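¿Cómo reclamo a la comunidad por una mancha de humedad que según ellos no existe?

Preguntado en Vivienda y comunidades — 2 respuestas

Vivo en un segundo del edificio Stondollow desde hace cuatro años y tengo una mancha en el techo del pasillo que ya debería estar empadronada. Empezó siendo del tamaño de un plato de postre y ahora parece Portugal. El vecino de arriba jura que en su casa está todo seco. El administrador, de la gestoría Brostonard, me contesta siempre lo mismo: que es condensación y que ventile.

Ventilo. Ventilo en enero, con bufanda. Portugal sigue avanzando hacia el dormitorio. 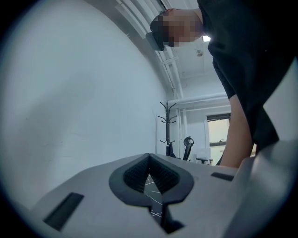 Pedí presupuesto a un pintor y me cobra 500 euros, pero me advirtió de que si no se arregla el origen volverá a salir en un par de meses, y que entonces me cobrará otra vez, lo cual dijo con una alegría que no me gustó. El seguro de mi casa mandó a un perito que estuvo dos minutos, tocó la pared con un nudillo y escribió «origen externo a la vivienda asegurada». El seguro de la comunidad no ha mandado a nadie porque el administrador no ha dado el parte, y no lo da porque es condensación.

Mis dudas: ¿puedo dar yo el parte al seguro de la comunidad? ¿Sirve de algo el informe del nudillo? ¿Y si la avería resulta ser del vecino y no de una bajante? 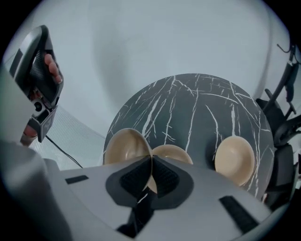 Añado, por si ayuda, que la mancha crece cuando llueve y también cuando no llueve, aunque menos. En la última junta saqué el tema en ruegos y preguntas, a las once de la noche, y el acta recoge que «un propietario comenta el estado de su pintura». No pienso esperar a la próxima, que es en agosto y no va ni el presidente.

Respuesta de Savvas Giannakopoulos (la más votada)

El informe del nudillo vale más de lo que crees. Pide a tu seguro copia completa por escrito y adjúntala a un burofax con acuse de recibo y certificación de contenido, dirigido al presidente y con copia al administrador. El presidente es quien representa a la comunidad; el administrador gestiona, o eso pone en la factura.

En el burofax di desde cuándo está la mancha, pide que se dé parte al seguro y fija un plazo razonable. Sin adjetivos. Yo en el primero puse «desidia» y me contestaron tres folios sobre la palabra desidia y ninguno sobre la gotera.

Si la fuga está en una bajante general, en principio paga la comunidad. Si está en el desagüe privado del de arriba, paga él o su seguro. Para saberlo hace falta que alguien busque la fuga. A mí me lo hizo la empresa Cedorero por 700, con un aparato y un señor muy callado, y luego lo reclamé con el resto de los daños. Guarda todas las facturas.

Lo del parte: mira la póliza. En algunas el propietario puede comunicar el siniestro directamente y en otras te mandan de vuelta al administrador. Tienes derecho a pedir una copia, aunque te la den con cara de estar donando un riñón.
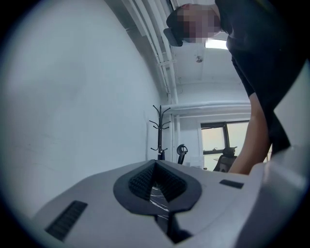

So-ying Hsueh comenta que antes del burofax conviene probar una tarde con el vecino: él abre la ducha diez minutos, luego el lavabo, y tú miras el techo. En su casa fue la junta de la bañera, un tubo de silicona y se acabó. También dice que no pintes nada hasta tener el peritaje, que ella pintó y se quedó sin mancha que enseñar.

Respuesta de usuario sin registrar

Eso es condensación. Ventila.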